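Tablecloth over a trestle: stop it creeping and creasing?
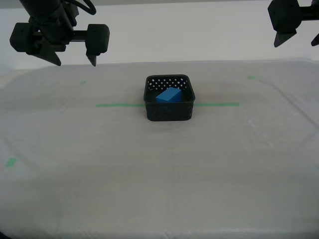

Page 2 of 6

Share (2)

Billel wrote:
Picking this up from the first page. I've got the thin white cloth on the big table now and it still won't lie flat. There are creases all over and one long curved fold on the right side that I can't get rid of. It also rides up into a bit of a lip along the back where it goes over the rear of the table. I've pulled it tight twice. It needs to stay put for a couple of weeks, so I don't want to be fixing it every morning.

Ilon wrote:
Iron it damp, on the table, with a towel underneath. Thin cloth won't hold a press if you do it on a board and then carry it through the house folded over your arm. I did that for years and wondered where the new creases came from.

postura_fan wrote:
Is that one of the Postura trestles? Mine has a raised strip along the back and every cloth I put on it does the same thing. I ended up unscrewing the strip.

Billel wrote:
No, not a Postura. I haven't checked for a strip. Will have a feel under there tonight.

Bjarnason wrote:
I wouldn't iron it at all. The creases look soft to me and they'll drop in a few days if the cloth has some weight on the hem. Clip-on weights are cheap. If you iron a thin cloth on top of a table you risk marking the finish, towel or no towel.

Ilon wrote:
I've never marked a table doing it. Use a low setting and a thick towel, folded over once. Weights won't shift that curved fold. It looks like the cloth is being dragged off square, so one corner is tight and the rest is slack.

Bjarnason wrote:
Agree it's probably off square. Take it right off and start again from the middle of the back edge. Still wouldn't iron it.

greywattle wrote:
Put something under it. A flannelette sheet or a proper table felt gives the cloth some grip. You can nearly see through the thin ones, so pick white for the underlay as well or the colour will come up grey. I bought mine last August and haven't had to straighten the cloth since.

postura_fan wrote:
Second the felt. Cut it a bit smaller than the tabletop so it doesn't show at the sides.

Billel wrote:
Felt sounds easier than ironing. Would double-sided tape do the same job along the back?

greywattle wrote:
It'll hold, but it leaves gum on the cloth and you'll be picking at it afterwards. Clips on the underside are better if the edge isn't too thick.

Ilon wrote:
Clips, felt, and still iron it first.

4 more pages | Reply | Back to top
Contact the moderators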